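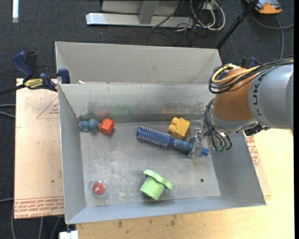 Is a metal bin any good for storing toys and bathroom odds and ends, or is plastic the better buy?

Metal lasts longer and wipes clean more easily, but it is heavier, noisier and shows every mark. If the bin is going to stay in one place and get rough use, buy metal. If you need to carry it up and down stairs, buy plastic.

Condside Large Open Bin, grey
Review by Samah Salem
Mon 23 December

I bought the Condside in August to replace a Prorora plastic tub that had split down one corner. It cost £81 from Dostari, with delivery on top. That is a lot for a container with no lid, and I put off buying it for most of the summer. I have now used it every day for long enough to say what it is like.

Size and shape

The large size is 30 cm deep. The walls lean outwards, so the opening is wider than the floor. This makes it easy to see what you have and easy to get a hand in, but it does mean the floor area is smaller than you would guess from the outside. Measure your space by the top edge.

Mine has the tall back panel, which Dostari sells separately. It stands up along the far side and the ends fold forward at the corners. Things thrown from across the room hit it and drop in, which is the main use it gets in this house. I would buy it again. Fitting it took one evening and a second pair of hands, and the instructions had the drawings in a different order from the steps.

What goes in it

Small, hard, oddly shaped things suit it best. We keep chunky toys in ours, the knobbly sort and the sort with faces and edges, along with building blocks, a ball in a clear case and whatever comes down from the bathroom. A round hairbrush is fine in there. The bristles pick up fluff from the floor of the bin if you don't empty it out now and then, so give it a wipe first.

Bright colours show up well against the grey. An orange-red block or a yellow one can be picked out straight away, and so can light green. I had not thought about this when I ordered, but it has cut down the rummaging. The old Prorora tub was patterned inside and you could lose a toy in it for a week.

It does not suit soft toys, which look lost in it, or anything with very small parts. There is a small round hole in the floor, and beads and pegs will find their way to it. I have a cork mat cut to size for when we have beads out. The hole is handy when I rinse the bin in the yard.

Marks and scratches

If you want something that stays smart, look elsewhere. The floor scratches. The back wall has picked up scuffs as well: a dark grey smudge, a bit of red paint, a smear of green and a yellowish-orange streak. I have tried washing-up liquid, a cream cleaner and a pencil rubber. The rubber did best on the grey smudge, though you can still see it. The cream cleaner left a dull patch, so test it low down.

None of this affects how the bin works. There is no rust so far, including in the scratches, and I keep it indoors on a dry floor. I can't say how it would do in a garage or a damp shed.

Noise

It is loud. A block dropped in from standing height makes a proper clang, and a hairbrush is not much quieter. We live above another flat and I ended up putting felt pads underneath, which helped with the sound going through the floor and did nothing for the sound in the room. Lining the floor of the bin with the cork mat helps more, but crumbs and scraps of paper collect at its edges and the whole thing has to come out to be cleaned.

Scraps collect on the ledge below the back panel too. It is narrow and flat, so bits of paper and tissue sit there until someone picks them off.

Cleaning

Easy. I empty it, wipe it with a damp cloth and dry it with an old towel. The sloping sides mean there are no deep corners to dig into, and a vacuum nozzle reaches all of the floor. It takes me less time than the plastic one did, which had ribs moulded into the bottom.

Moving it

I can shift it along the floor on my own. Lifting it full is a job for two people. There are no handles on this version and the rim is not comfortable to hold for long. Dostari told me by email that a set with handles is planned but gave no date. I would have paid a little more for them.

How it compares

The Prorora tub is far cheaper, lighter and quieter. Mine lasted two years before the corner went. If it had been kept out of the sun it might have gone on longer.

I also tried my sister's Zerouali basket for a fortnight before ordering. It looks much nicer in a living room and makes no noise at all. Toys with knobs and studs caught in the weave, and the hairbrush was worse. She uses it for blankets now.

Delivery and packing

It came in one large carton with card at the corners, and the panel was in a separate sleeve. One edge of the sleeve was torn but the panel was not damaged. The driver left it at the bottom of the stairs, so plan for that if you are on an upper floor.

Would I recommend it?

For a playroom, a workroom or anywhere that things get thrown about, I would. The price is high for what it is, and I think anything over £100 with the panel would be too much. Look out for the Dostari sales. I have seen the bin marked down once since I bought mine.

Four out of five. I took one off for the noise and the lack of handles.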